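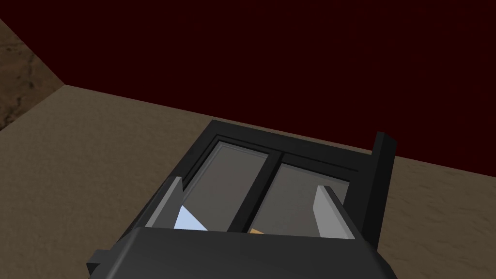

Progress report to the Stallier Fund
Project: The Mockus letters, conservation and public access
Prepared for: Gemma Lambert
Period: up to the end of June

The cleaning of the Mockus letters is now finished, and this was the largest task in the first part of our plan. All 176 letters were brushed, flattened where it was necessary and put in new folders. The reading room in Rarnar was closed to visitors during the work and is open again in the afternoons. In the same period we have made the choices for the display room, so that the letters can be shown in small groups: a very dark maroon for the wall, a sandy brown floor with a grainy surface, and a black cabinet with two glass panes in its top, where the visitor looks down on the paper. I ask you to confirm that the display room can stay under the heading "Access" in the budget, as we discussed by telephone.

Conservation

Sandra Wainwright did the main part of the conservation. In her report to us she writes that the paper is in better condition than she expected, but the ink is weak on 33 of the letters. These should not be shown for a long time in strong light. We have marked their folders with a blue label and we will use copies of them in the display.

Two letters had old adhesive tape on the back. Sandra removed it from one of them. On the other the tape has gone deep into the paper, and she advised us to leave it as it is. I agree with her, although the brown stain goes through the signature and it is a pity.

The envelopes were not part of the original application. Many of them have postmarks that help us with the dates, and therefore we have kept each one together with its letter. We paid for the additional folders from our own money.

Catalogue

The catalogue goes slower than planned. Pranas Mockus wrote in three languages and he often changed between them in the middle of a sentence. He also used short names for his brothers and sisters, and it took us several weeks to understand that "the Little One" and "Captain" are the same person. We have now made a list of these names, and the descriptions written before it was ready are being corrected.

At the time of writing 100 letters have a full description. The others have only the date, the place and the name of the person who received the letter. I would like to finish the full descriptions before the autumn, but I cannot promise this if we do not find a second reader for the oldest handwriting. A retired teacher from Allex has offered to look at some pages, and we will meet her next month.

Work with schools

We held 11 sessions with pupils from the schools in Rarnar and Allex. Each session lasted one morning. The pupils received copies of two letters and tried to write an answer to one of them. The younger groups liked the letter about the lost goat the most. The older ones asked many questions about money, for example what a worker could buy with one week of wages, and we did not always know the answer. We are preparing a sheet with prices for the teachers.

One school asked to come back with a different class. We have said yes, but the bus for this visit is not in the budget.

Changes and requests

The cost of the folders was higher than in our estimate, and the cost of printing was lower. The total remains the same. I ask for your permission to move the difference between these two lines.

I also ask to move the date for the complete catalogue from September to November. The other dates in the agreement do not change. The receipts and Sandra's condition report are sent separately.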